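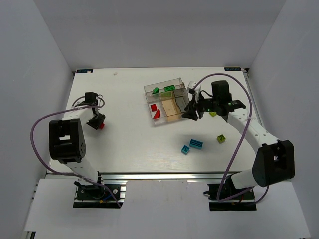 Thread on buying a used upright piano, for the people who asked after I mentioned ours. We spent four months on this and I took notes. I'm an adult beginner, not a technician, so weigh it accordingly.

First thing, free pianos. There are a lot of them online. We went to see three in Molline and all three had been in a garage or a basement. Two had keys that stayed down when you pressed them. The third played fine in the middle and had no working notes in the bottom octave.

A free piano still has to be moved, tuned and probably repaired. The quote to get the best of those three playable was $2,000, before moving. The technician who gave us the quote told us not to do it.

So we set a budget of $4,000 for everything. Piano, move, first tuning, bench, lamp. I would suggest doing it that way. If you only budget for the instrument you will spend it all on the instrument.

Where to look: estate sales, churches, music teachers who are retiring, small shops that take trade-ins. Teachers' pianos have been played hard but they usually get tuned. Church pianos vary a lot. One we saw lived next to a radiator and you could see the crack in the soundboard without a flashlight.

Bring a flashlight anyway. And a phone with a tuner app. Check the A above middle C, then a few notes at each end. If the whole piano is flat by the same amount, it hasn't been tuned in a long time and will need a pitch raise. That's extra.

Play every key, one at a time, slowly. White and black. It takes a few minutes and feels rude in somebody's living room. Do it. I skipped it on the second one we saw and only noticed on the way out that the top F made no sound.

Then hold each pedal down and let it up again. Listen for squeaks and knocks. Squeaks are cheap. Knocks can be a loose rod, also cheap, or something else.

Open the lid and look at the hammers. You're looking for deep grooves in the felt where it hits the strings. Light grooves are normal. If the felt is worn flat at the front, ask what reshaping would cost. Sometimes there isn't enough felt left to reshape.

Tuning pins are the big one and you can't judge them by looking. If they're loose the piano won't hold a tuning. A technician checks with a tuning lever. This is what you are paying the inspection fee for.

On the inspection fee: pay it. Ours was $95 at Vorside, a two-bench repair shop near the rail yard. They went out to see the piano while I was at work and emailed a page of notes that evening.

The seller should be fine with an inspection. One wasn't. We didn't go back.

What we bought: a Charvát upright, walnut case, from a teacher who was downsizing. The notes said tight pins, moderate hammer wear, one replaced string in the bass, moth damage on a strip of felt under the keys. The felt was a small job.

I had never heard of the make and there isn't much about it online. I spent too many evenings trying to find out what it was worth. In the end the inspection told me more than any forum did.

Moving. Please don't do this with friends and a pickup. An upright is top heavy and the casters on old ones are mostly for show. We hired Brustarus Piano Moving and it came to $676, with two flights of stairs and a turn on the landing.

Measure the turn, not only the door. They asked for the height, depth and length of the piano, the width of the stairs, the width of the landing and the height of the ceiling above it. I had to go home and measure again before they would give me a price.

They came at 8 in the morning and were gone before 10. Three people, a board, straps and blankets. They took our front door off its hinges and put it back on.

Where to put it: inside wall if you have one. Away from vents, radiators and direct sun. Our only inside wall had a bookcase on it, so the bookcase is in the hall now and everyone walks around it.

Don't tune it the day it arrives. Let it sit for a couple of weeks so it gets used to the room. Ours went noticeably sour in the first week and I panicked a little. The tuner said that was ordinary and to wait.

Humidity matters more than I expected. I bought a cheap meter and put it on the shelf next to the piano. When the heat came on in November it dropped a lot in two days. We run a humidifier in that room now and I fill it before bed.

Neighbors. We share a wall. I went over before the piano arrived and asked what hours would be bad for them. They said before nine on Sunday, otherwise they didn't care. There's a thick rug under it and a strip of foam behind it. The rug helped. I can't tell if the foam does anything.

Most uprights with three pedals have a middle one that drops a strip of felt between the hammers and the strings. It makes everything quiet and muffled. I use it for scales at night. The touch changes a little with it on, so I try not to practice real pieces that way.

Somebody will ask about digital. We had one. It was fine, it took headphones, it never needed tuning. If you move every year or live above someone who works nights, get a digital. I wanted the other thing and had the wall for it.

Lessons are separate and I haven't sorted that out yet. I'm working through 5 short pieces from the book the seller left in the bench. The second has a left hand stretch I can't reach, so I roll it.

Someone asked how often we tune. Twice a year is what we were told, spring and fall, plus the one after the move. I put both in the calendar.

If you're in the Molline area and want the list of questions I took to viewings, reply and I'll type it up. It's on the back of an envelope at the moment - mostly legible.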